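Brevent — jeu de démonstrations de suture téléopérée
Fiche du jeu de données / LISEZMOI

Version : celle de septembre, remplace l'ancienne archive (ne pas mélanger les deux, les index ont changé)
Contact : Imad Hamdan, équipe Skavura
Langue des annotations : français, quelques restes d'anglais dans les champs libres

En bref

3274 épisodes de démonstration. Un opérateur à la console, deux instruments esclaves, du tissu, du fil. Pas de politique apprise là-dedans, que de l'humain. Pour l'imitation, la segmentation de gestes, ou ce que vous voulez d'autre.

4 opérateurs. Niveaux très différents, c'est voulu. Champ « operateur » de A à D, pas de noms dans les fichiers.

Ce qu'il y a dans un épisode

- vues caméra au poignet, synchronisées avec la cinématique
- cinématique des deux bras (positions, orientations, ouverture des mors)
- commandes brutes de la console, avant filtrage
- état des pédales. Important : quand l'embrayage est enfoncé les bras esclaves ne suivent plus, ne pas apprendre dessus
- découpage en gestes : saisie, piquage, passage du fil, reprise, boucle, serrage, coupe
- note libre de l'opérateur, souvent vide

667 épisodes ont une double annotation des gestes, faite par Milagros Sánchez et Wissam Qaisi chacun de leur coté. Les désaccords sont gardés tels quels dans un fichier séparé. Surtout sur la frontière boucle / serrage, on n'a jamais réussi à se mettre d'accord sur une règle.

Protocole

Mise à l'échelle du mouvement fixe pendant un épisode, valeur dans l'entête. L'opérateur démarre mors ouverts, attend le bip, y va. Un épisode = un point complet ou un abandon. Les abandons sont dans le jeu, étiquette « abandon », pas supprimés. Fil lâché puis repris : on garde, étiquette « reprise ». C'est même la partie la plus utile à notre avis.

Pas de retour d'effort à la console. La tension du fil est donc jugée à l'oeil, ça se voit dans les trajectoires (petits à-coups en fin de serrage).

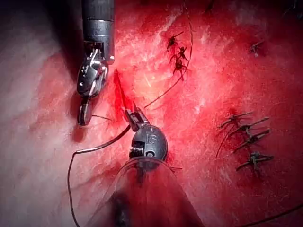 Fil sombre sur tissu rouge, nœuds déjà faits à droite :

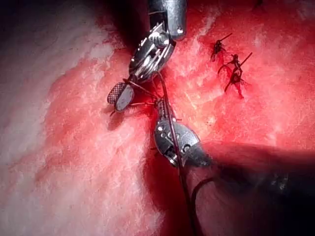 Brayden Zacharias, après avoir chargé l'archive chez Wotbridge, nous écrit que le découpage est trop grossier pour lui : « Entre la reprise et la boucle il y a toujours un moment où l'opérateur réoriente l'instrument sans rien faire d'autre. Chez vous ça tombe tantôt dans l'un, tantôt dans l'autre. Mon modèle apprend à hésiter. Je préférerais un geste à part, ou au moins une étiquette vide. » Il demande aussi si les commandes brutes sont dans le repère caméra ou dans celui de la console.

Réponse pour tout le monde : repère caméra. Pour la réorientation, il a raison, prévu dans la prochaine version. En attendant, le script de Myfanwy Prydderch (dossier outils) coupe ces passages à partir de la vitesse des mors. Seuil réglé à la main, à vérifier sur vos épisodes.

Problèmes connus

- décalage entre vidéo et cinématique sur certains épisodes de l'opérateur C. Correction dans l'entête, champ « decalage ». Pas appliquée par défaut !
- reflets forts sur le métal et sur le tissu, les suiveurs de points décrochent
- fil fin et sombre, se perd dans les zones d'ombre. La segmentation automatique du fil est mauvaise, on ne la fournit plus
- bras gauche et bras droit inversés dans les noms de colonnes de l'ancienne archive. Corrigé ici. Si vos vieux scripts compensaient, enlevez la compensation
- quelques notes libres sont tronquées, la faute à l'export

Découpage conseillé

Par opérateur, pas au hasard. Sinon les scores sont flatteurs et ne veulent rien dire. Nous on entraîne sur A, B, C et on teste sur D. Plus de 3000 épisodes restent si vous retirez les abandons.

Usage

Recherche seulement. Aucun usage clinique, ni direct ni indirect. Ne pas s'en servir pour évaluer le niveau d'un chirurgien, les opérateurs n'ont pas signé pour ça.

Installation

Décompresser, lancer le script de vérification (compare les sommes de contrôle, prend un bon moment), puis lire lisez_dabord.txt. Le lecteur Wan marche directement, sinon n'importe quel outil qui ouvre du csv et de la vidéo ordinaire. Prévoir de la place, les vidéos ne sont presque pas compréssées.

À faire

- étiquette de réorientation
- refaire l'export des notes
- documenter les pédales correctement, le tableau actuel est faux pour la pédale du milieu
- exemples de chargement : un seul pour l'instant, les autres à écrire

Signaler une erreur : numéro d'épisode + instant dans la vidéo, sinon on ne retrouve rien. Imad relève les messages le matin.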